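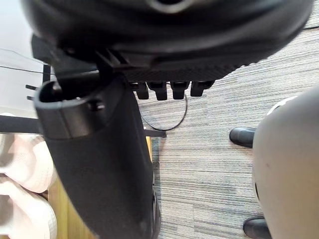
How often should a rented hall be checked for fire and trip hazards?
Once before each season of classes and again whenever the furniture has been moved for a big event, and at Grisside that works out to every September and every February.

Grisside Hall walk-through, February 2022, with comments

I went round with the old list on a clipboard and added my notes as I went, so please forgive the rambling. Anything marked "to do" still wants somebody's attention before the spring classes start up.

1. Front doors and porch. OK.
Both doors open outward and latch properly. The mat has been turned so the worn end is under the bench, which I like very much, but it will need replacing before long.

2. Exit signs. To do.
The one over the kitchen passage is dim. I pressed the test button and it did come on, only not with much enthusiasm. New battery, please.

3. Fire extinguishers. OK, mostly.
Pins and tags are in place. The kitchen one had a coat hanging over it again (a very nice coat, but still). I have moved the hook farther down the wall.

4. Stage steps. To do.
The second tread has a little give in it. Ollard, who built the steps for us, will come back and look, and until then I've put tape across and a note asking people to use the other side.

5. Space heaters. OK.
We have 2, both with tip-over switches that work. Please keep three feet clear all the way round, even on bitter mornings when everybody wants to huddle up close! The Samum is the stronger one at 2000 watts and must go straight into the wall, never into a power strip.

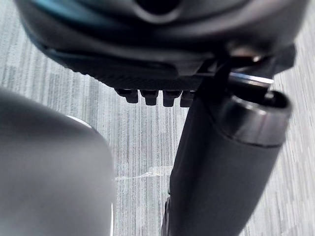 6. Stacked chairs. To do.
The rule is up to 10 in a stack, and the stacks by the side door were a good deal taller than that. I took them down and made new ones along the back wall, and my knees have been complaining ever since.

7. First aid box. OK.
Restocked with bandages and gloves. The burn gel expires in September, so I've written that on the lid in big letters.

8. Storage closet. To do.
The Gape shelving is sound but it isn't fixed to the wall, and the paint cans are on the top shelf. Cans down to the floor, brackets on, and then I'll be happy.

9. Outside lights. OK.
Both came on at dusk. The one by the ramp takes its time, so give it a minute before reporting it.

Please initial the copy in the kitchen when you finish a job, and leave the tape on the stage steps until Ollard has been.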